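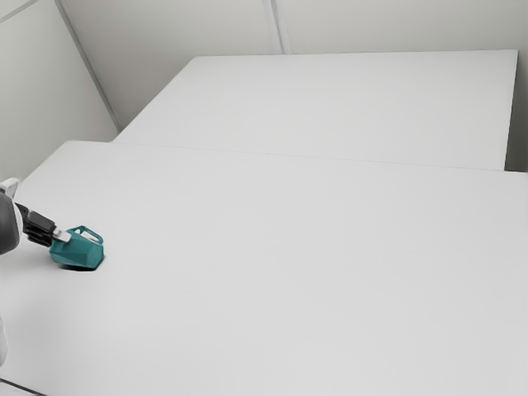
How to Level a Wobbly Table

Set the table where it will stay and press on each corner in turn. The short leg is the one that drops when you push.

Slide strips of card under that leg until the rocking stops, then measure the stack. Cut a felt pad to match — a little thick is fine, as felt packs down. Clean the foot, stick the pad on and leave the table alone for 15 minutes.

If it still rocks, tighten the leg bolts and start again from the corners.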